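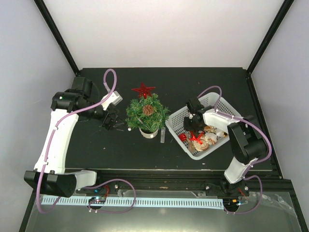 *A small artificial tree on a matte black tabletop.*

# The Nollance Tabletop Tree Storage Case

If you have ever opened a cardboard box in the first week of December and found your little tree folded over on itself like an old umbrella, you already know why we make this case. Small trees get treated worse than big ones. The big tree has its own bag and its own corner of the garage, and the little one gets pushed into whatever space is left, usually under a string of lights and somebody's snow boots. Eleven months later it comes out flat on one side, and you spend an evening bending branches with your fingertips and getting green bits on the carpet.

The Nollance case is a zippered, stiff-sided case for one tabletop tree and the few things that go with it. We sew it in our workshop at Proltaldale, where we also make the Cunha wreath case and the Viment ornament drawers, and it has been our best seller every August for a good while now. (Yes, August! People who buy storage in August are our favorite people. They remember what last January was like.)

## How it works

The case stands upright, the way your tree does. There's a round base pocket at the bottom with a wide strap that goes over the foot of the tree and pulls snug, so the tree stays put when you pick the whole thing up by the handle. The walls are stiffened felt with a canvas outside, and they hold their shape even when something light is leaning on them. The zipper runs from the base up over the top and down the other side, and the front folds down flat so you can set the tree in without dragging the branches past an opening.

You don't have to squash the tree to fit it in. A gentle lift of the branches, starting from the bottom row, is plenty. If you leave the ornaments on, and quite a few of our customers do, we suggest taking off anything glass and putting it in the lid pocket, wrapped in a sock or a bit of tissue.

The lid pocket also takes a short string of lights. Wind them around the card that comes with the case and tuck the plug end in last, so it's the first thing you find.

## Size and materials

| | |
|---|---|
| Item number | 617 |
| Fits trees up to | 40 inches tall |
| Base pocket, across | 12 inches |
| Outside | Cotton canvas, waxed at the bottom |
| Inside | Wool-blend felt, undyed |
| Zipper | Two-way, metal, with cloth pulls |
| Colors | Oatmeal, Pine, Barn Red |
| Price | $102 |

Please measure your tree before you order, and measure it standing in its own base with the topper off. The height on the tree's original box often leaves out the stand, and that bit of extra can be the difference between a zipper that closes and one that doesn't. If the foot of your tree is square, measure it corner to corner.

A tree that is much shorter than the case will still travel well as long as the base strap is tight. Sixten Engebretsen, who cut the first pattern for this case and still cuts a good share of them, likes to fill the gap at the top with the tree skirt, rolled loosely. It keeps the topmost branch from wandering, and then the skirt has a home too.

## Before you put the tree away

A few minutes here will save you a good deal of fluffing next winter.

- Brush the branches with a soft, dry paintbrush, working from the top down.
- Take out any batteries, including the ones in the stand.
- Let a tree that has been on a porch or near a drafty window sit indoors overnight.
- Check that the hooks are off. Hooks catch on felt.
- Slip a cedar block or a lavender bag into the lid pocket if you like. We do.

Attics are fine for the case, but they aren't always kind to trees. Some artificial needles go brittle or droop where it gets very hot in summer, and no case can do much for them there. A closet shelf or the space under a bed is better – the case is happy lying on its back as long as nothing heavy goes on top.

## Caring for the case

Spot clean the canvas with cool water and a little dish soap, then leave it open to dry. Please don't put it in the washing machine, as the felt will shrink and the walls will never stand straight again. Glitter comes out best with a piece of tape wrapped around your hand, sticky side out, though I should admit we have a case here in the shop that has been sparkling since its first winter and I believe it always will.

If the zipper begins to drag, rub the teeth with a plain candle stub and run it up and down a few times. If that doesn't help, send the case back to us. We replace zippers and cloth pulls at no charge for the first owner, and for anyone after that we only ask for the cost of the parts and return postage.

## Questions we hear a lot

**Will it hold two small trees?** It will if they're both quite thin, but the base strap is made for one, and the second will slide about. We'd rather sell you a case that does its job, so write to us with your measurements first.

**Can I use it for a real potted tree?** No, I'm afraid not. The felt holds moisture, and a living tree wants light and air.

**Can you add a name?** Yes, we can stitch up to ten letters on the front in cream or dark green thread. Add the wording in the notes box when you check out. Stitched cases take an extra week and can't be returned, so do look over the spelling once more before you send it.

**When do orders go out?** We pack every Friday. Orders that reach us by noon on Friday go out that same afternoon, and anything later waits for the next one.

Spare base straps, light cards and cloth pulls are listed on the parts page.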